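Zivora Facilities Support
Ticket 335 – Intermittent loss of hot water, Level 2 amenities, Vadwood Building
Status: Resolved, monitoring
Priority: Normal
Category: Plumbing and hydraulic services
Equipment: Limsakul continuous-flow water heater, plant cupboard 2

Summary of request
The tenant on Level 2 reported that hot water to the kitchenette and the two accessible washrooms was failing during the morning period. Supply was normal at first use, turned lukewarm after several minutes and returned without intervention later in the day. No fault code was recorded by the tenant. The tenant asked that the matter be attended to outside business hours where practicable.

Initial assessment
The service desk confirmed with the tenant that cold water pressure was unaffected and that Levels 1 and 3 had not reported a similar problem. The tenant was asked to refrain from adjusting the wall controller until a technician had attended. A Zindness access pass was arranged for the plant cupboard, which is not on the general key schedule.

First attendance
The technician found the heater in normal standby. The controller history held 12 entries under the same code, which the manufacturer's booklet lists as low flow at the inlet. The isolating valve was fully open. The inlet strainer was removed and found to be partly blocked with scale and a small quantity of thread tape, probably left over from earlier works on the riser. The strainer was rinsed and refitted, and the unit ran without interruption for the remainder of the visit.

The ticket was placed on hold pending advice from the tenant.

Ticket reopened
The tenant advised that the fault had returned, although less often. Hot water was now lost mainly when the kitchenette tap and a washroom basin were in use together. The service desk restored the ticket to active status and requested a second attendance with a replacement flow sensor on hand.

Second attendance
The following checks were completed:

Strainer inspected again. Clear.
Gas supply pressure tested at the appliance with the burner operating. Within the range shown on the data plate.
Flue terminal inspected from the roof. Unobstructed.
Tempering valve tested at the nearest basin. Outlet temperature drifted downward by several degrees when a second outlet was opened.
Flow sensor readings compared with a timed fill at the kitchenette. The sensor read low throughout and dropped to zero on two occasions while water was still running.

The flow sensor was replaced. The tempering valve was also found to be stiff in operation and was listed for replacement under the building's annual hydraulic allowance – the cost, $200 for the part, falls below the threshold for separate approval.
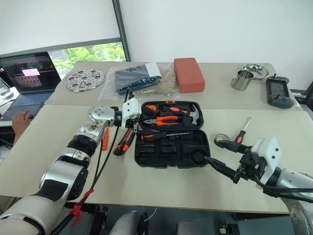 VADWOOD, March 3, 2023

Third attendance. The tempering valve was replaced and set in accordance with the requirement for accessible washrooms. Both basins and the kitchenette tap were run together and then separately. Temperature remained steady at all three outlets and no new entries appeared in the controller history. The old valve was retained for the warranty claim and tagged with the ticket number.

Advice to tenant
Please continue to use the wall controller at its current setting. The colour of the indicator light should remain green while water is being drawn. Should it change to amber, please note the time and which taps were open, and reply to this ticket so that the history is kept together. The front cover of the heater should not be removed.

Outstanding items
Riser strainers on Levels 1 and 3 to be inspected at the next scheduled service, in August.
Plant cupboard 2 to be added to the general key schedule.
Warranty claim for the tempering valve to be lodged with the supplier – awaiting proof of purchase from the accounts office.

This ticket will close automatically if no further fault is reported during the monitoring period. A closed ticket may be reopened by replying to the closure notice.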